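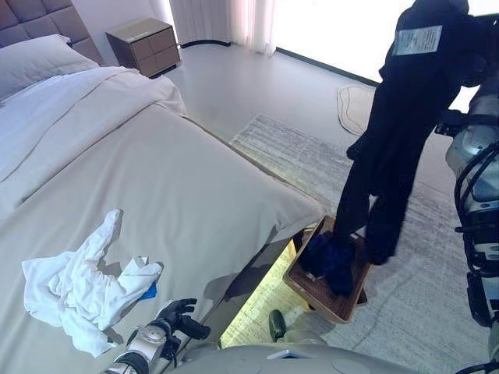 Ticket 241: Thermostat drops off wireless network overnight
Product: Verelen room thermostat with Drindell bridge
Opened: August 6, 2019
Status: Closed
Priority: Normal

Problem as reported
The bedroom thermostat loses its connection to the bridge most nights and comes back by itself in the morning. While it is offline the app shows the last known temperature and ignores schedule changes. The hallway thermostat is on the same bridge and stays connected. Both were installed in April and worked without trouble until the router was replaced with a Jakard model.

Customer has already tried: new batteries, restarting the bridge, removing the bedroom unit and adding it again. The last one helped for a single night.

Reply 1, support
Please send the bridge log from the app (Settings, Bridge, Export log) and tell us where the bridge sits in relation to the router. Please also check the firmware number on both thermostats.

Reply 2, customer
Log attached. The bridge is on a shelf right next to the router, because the cable that came with it is short. Firmware is 131 on both units. The walls are ordinary drywall and the bedroom is the next room over, so I don't think distance is the issue.

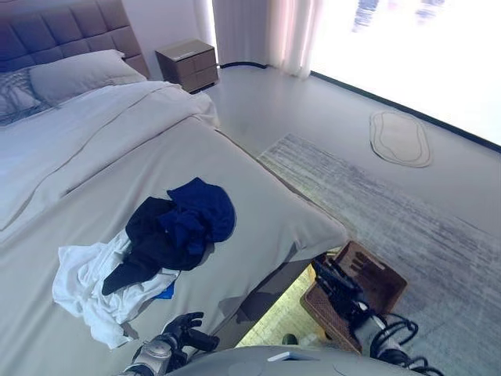 I looked through the log myself and the drops all start after midnight. Nothing else in the house is scheduled for that time as far as I know. The heating itself keeps running on the old setpoint, so we are not cold, but the morning warm-up to 70 gets skipped if the unit is still offline.

Reply 3, support
Thank you. The log shows repeated channel changes during the night. Many routers scan for a clearer channel when traffic is low, and the bridge sometimes fails to follow. Please do the following:

1. In the router settings, turn off automatic channel selection for the 2.4 GHz band and pick a fixed channel.
2. Move the bridge away from the router. Any longer network cable will do.
3. Restart the bridge, wait for the solid green light, then restart the bedroom thermostat.

Reply 4, customer
Fixed channel set, bridge moved to the other end of the shelf — that was as far as my spare cable reached. Signal for the bedroom unit now reads 100 in the app. No drops last night. Will leave it for a week.

Reply 5, customer
A week with no drops, and the morning schedule runs on time. OK to close.

Resolution
Router channel fixed, bridge moved. No hardware replaced.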